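3.2 Simulated counter task

The arms were built in a shared workshop from the Steter kit, with mounts cut by Gareth Holroyd. Before either arm was powered near a real counter, we ran the task in simulation. The model uses the link lengths measured on the bench, and the joint limits were set 15 degrees inside the hard stops.

Each trial starts with the robot beside a long countertop holding a laptop and a few household objects. The controller must bring one arm over the counter without touching anything on it. The other arm is kept clear of the cabinets — early versions of the planner moved both at once, and the elbows collided. We ran 200 trials, changing the object positions each time. The planner found a path in 138 of them. In 28 of the failed trials the cause was a joint limit at the shoulder; we did not sort the rest by cause.

Figure 4 gives the robot's own view down the room, with the second arm reaching over the counter close to the laptop.

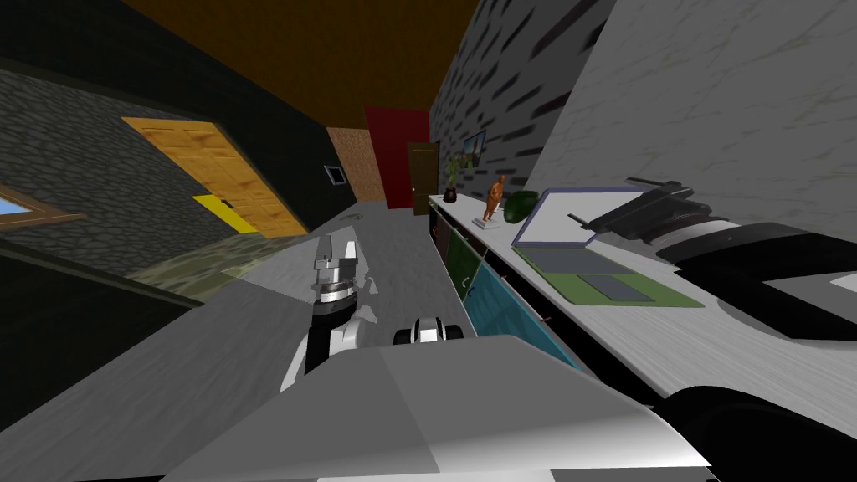 Figure 4. Simulated room seen from above the torso. The first arm, at left, ends in a parallel gripper.

3.3 Moving to the workshop

The same joint limits were kept on the built arms. Speed was reduced for the first runs, and one person stayed at the power switch.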